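Wrist camera on the home arm: tape cross or printed markers?

deteck_tyson
15th April
Evening all. Long-time reader, first proper build. I've put together a small arm in the spare room (my wife calls it Hawthorne, after the street we lived on) and I'm trying to teach it to find foam blocks using only the little camera at the wrist. I've stuck a cross of blue tape on the table so it has something to measure from, and I'd be glad of opinions before I spend another evening on it. Two views from the wrist:

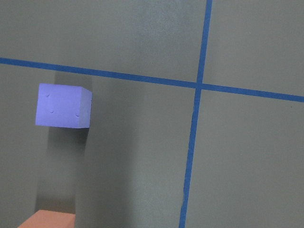
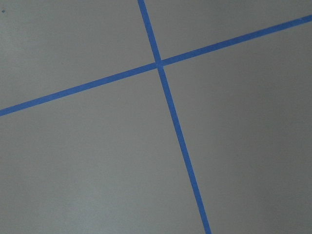 Tape cross from the wrist camera: purple cube and a bit of the orange block in the first, only the tape in the second.

My trouble is the shadow under the purple one. The software keeps drawing its outline round cube and shadow together, so the middle ends up far too low. I've been fiddling with the threshold for 16 days now and I'm rather fed up with it!

laurier_b
Lovely to see another spare-room project. I'd leave the threshold alone and look for colour instead of brightness. Purple and orange are both a long way from that grey, and a shadow on grey is still grey (near enough, anyway). Mine went from hopeless to perfectly usable in an afternoon.

Zekgate
I'm going to disagree with the tape, sorry. A plain cross looks much the same after a quarter turn, so how does the arm know which way round it is? Print four markers and put one in each corner. They cost next to nothing.

laurier_b
Bit harsh, Zekgate. It knows its own joint angles, so it only needs the cross for a small correction. I ran on tape all through December with no bother.

Zekgate
Fair enough if the joints are decent. Mine had 10 degrees of slop in the base, which may be colouring my view.

deteck_tyson
Thank you both, very kind. The base is fairly tight, so I'll try colour first and keep the markers in reserve. Laurier, did you switch off the camera's automatic white balance?

laurier_b
Yes, and do that before anything else. Fix the exposure too while you're in there.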